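Started at 8.40. The Wukach build had finished overnight without errors, so the morning went straight to the remote-control work. Coffee, headset charged, both hand controllers charged, left trigger still sticky. I have put in a request for a replacement. I put in the same request in June.

Plan for the day was the living-room task: drive both arms by hand controller, left arm to the red target, right arm parked clear, and record the lot for the learner to copy. Erkerix want the two-arm version even where one arm does nothing. I argued against this last month and lost. On reflection they have a point. If every demonstration has the right arm somewhere different, the learner will treat its position as meaningful, so the idle arm has to be demonstrated as well, which means choosing a rest pose and sticking to it.

Calibration took longer than it should. The mapping from controller to gripper is relative: press the side button, the arm follows the hand, release and it stays where it is. That works well for small motions. For a long reach you have to clutch two or three times, moving your hand back to your chest each time like someone rowing, and each clutch leaves a flat spot in the velocity trace. The learner sees a pause and copies the pause. I changed the translation gain from 1.0 to 1.4 and can now do most of the reach in a single stroke. Rotation gain left at 1.0. I tried 1.2 and felt slightly ill.

First proper session started after ten. Left gripper up towards the table, right gripper open in front of the tan one, under the screen. I held that and checked the joint readings before recording anything.
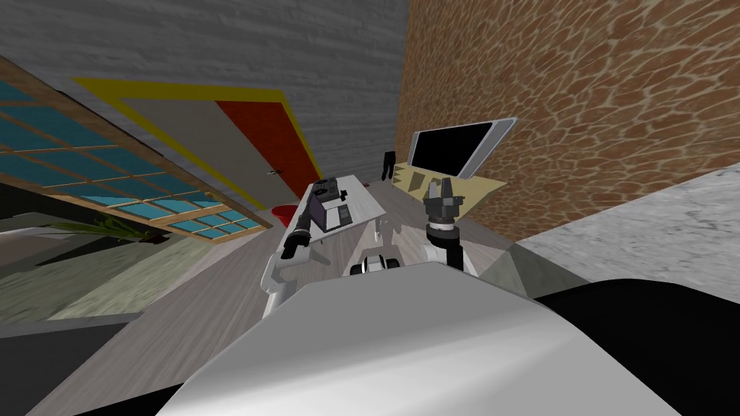 Zlata Kushnir read my notes over the shared log and wrote that I was still thinking like an operator. The learner doesn't know what you were trying to do, she put, it only has what you did, so if you wander on the way in then wandering is the task. She suggested starting each run from the same pose, counting to two, and then moving without stopping until the fingers are beside the target. She also said to stop correcting myself mid-reach. Let the bad one be bad, throw it away, do it again.

Fair. I went back through the first batch with that in mind. Half of them have a hook near the end where I overshoot and come back. To me it feels like care. On the plot it looks like a fault. I marked them as rejects and kept the files, in case we want recovery examples later. (She thinks we will. A learner that has only seen clean approaches has no idea what to do when it is three centimetres off. But those should be recorded on purpose, with a label, and not mixed in by accident.)

Some notes on the setup so I don't have to work them out again:

Control loop 30 Hz, recording at the same rate. Tried recording faster and interpolating the commands. No benefit, bigger files.
Gripper command is the raw trigger value, not open/closed. With the sticky trigger this gives a small offset at rest on the left. Dead zone set to 0.05 for now.
Base locked. If it is left free it creeps when both arms go forward together, and I only notice when the table looks nearer than it should.
Right arm rest pose saved under "right_park_b". Do not use "right_park", the elbow is too near the marble.
Reset key moved from R to F9. I was catching R with my sleeve.

Lunch at the desk. Rain.

The afternoon was better. Depth is still the hard part. In the headset I can judge left and right to within a finger's width, but I am poor at judging how far away the gripper is from anything, and worse when the thing is small and plain. Shadows help when there are any to use. The table legs throw thin ones on the floor, and they are good for working out where the table stands, but the gripper's own shadow is rarely where I need it. What I do now is bring the gripper in from the side, so that the error I am bad at becomes one I am good at. It makes the path longer. The path is at least the same each time.

I also tried the trick from the old Sakai manual of narrating out loud as I go: reach, slow, align, hold. It sounds daft and it does even out the timing. The variation between runs dropped noticeably once I was saying the words. I stopped doing it when the door was open.

The run I was happiest with had a final frame index of 572, so a shade over nineteen seconds. Too long by the target sheet, but smooth. The left gripper came right up beside the red object at the end of the white table with the wrist square to it, and the right arm stayed off to the other side with its fingers open, pointing at the far wall. I left it there for a while before releasing the button and looked at the joint angles. Plenty of room at the elbow. The shoulder was nearer its limit than I would like.
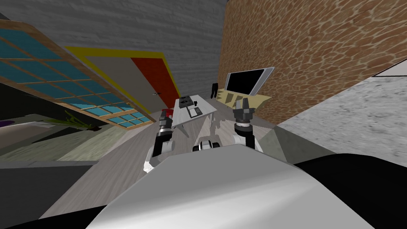
Slow is fine, was the answer that came back on the Cidis channel when I asked whether the long runs should go in. The learner can be run faster at playback, it said, but there is no way to put back detail that was never shown. Then a second message: make sure they are all slow in the same places.

That second message is the useful one. I went back and lined the runs up by distance to the target instead of by time, and they agree much better than I had expected. The disagreement is nearly all in the first part of the reach, when I am still deciding which side of the laptop to pass. So the fix is simple. Decide beforehand. I have written "LEFT OF LAPTOP" on a card and stood it against the monitor.

Tested a small thing towards the end of the day. Zlata wanted to know whether moving the arms directly, dragging the links with the cursor and saving poses, would give cleaner data than driving them live. It is the nearest we can get in Wukach to taking a real arm by the wrist and leading it through. I did eight that way. The poses are very tidy. The motion between them isn't mine at all, it is whatever the planner decides, and the planner likes to swing the elbow out in a way no person would. For a task where only the end position counts, it would do. For one where the way in matters, I would still drive it live. There is possibly a case for using both: set the start and end poses by dragging, then drive the middle. I will ask what she thinks before building anything.

Problems outstanding. The headset view lags slightly when the recorder flushes to disk, and I feel it as a tug in the left hand even though the arm is doing nothing odd. Moving the flush to the end of each run should cure it. The wrist on the right arm reports a small non-zero velocity while parked. Could be noise, could be the controller hunting. If it is hunting then it is in every file, and the learner will dutifully park with a tremble. I have asked for the raw torque log to be switched on for tomorrow's build.

Totals for the log: 18 live runs kept, after discarding everything with the hook in it. That is short of what I wanted, and I would have had more if I hadn't spent most of an hour on the gain settings. The gain settings were worth the hour. Uploaded the kept ones to the Erkerix share at 17.50, with the reject folder held back on the local disk and the dragged ones in a folder of their own -- clearly named this time.

Left thumb sore from the clutch button. Swapped the binding so it sits under the middle finger. To be tried in the morning, after the torque log is on and before I touch anything else.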